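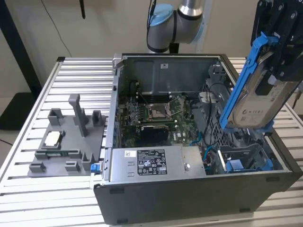 Hard drive in its blue carrier, held over the right-hand side of an open Dell tower.

Can robots do chores yet? Your questions

Last updated September 2020

Can a robot take my old computer apart?
Parts of it, on a good day. Drives in plastic carriers are the easy bit, as somebody once designed them to come out without swearing. Cables are another matter. A bundle of loose wires never lies the same way twice, and Grisell, our bench setup, treats each one as a fresh insult.

And put it back together?
Slower. A processor has to sit in its socket exactly right, and then there's a thin lever to close. We keep parts in a fixture beside the case so the arms know where to look.

How fast is it?
Our best drive swap in August took 70 seconds. Hacer Kocabaş, who runs the bench, does it in 8 and drinks tea with the other hand.

Does it need supervision?
Yes. See above, re: tea.

What about laundry?
Gerkine can fold a towel. It has folded 187 of them, mostly the same towel. Fitted sheets are on the list, where they'll stay - most of us can't do those either.

Washing up?
Mugs, yes. Wine glasses, please no.

Can I buy one from Sovora?
Not for the home. We lend machines to repair shops, four at the moment, and they ring us a lot.

Will it take my job?
If your job is folding one towel, get in touch.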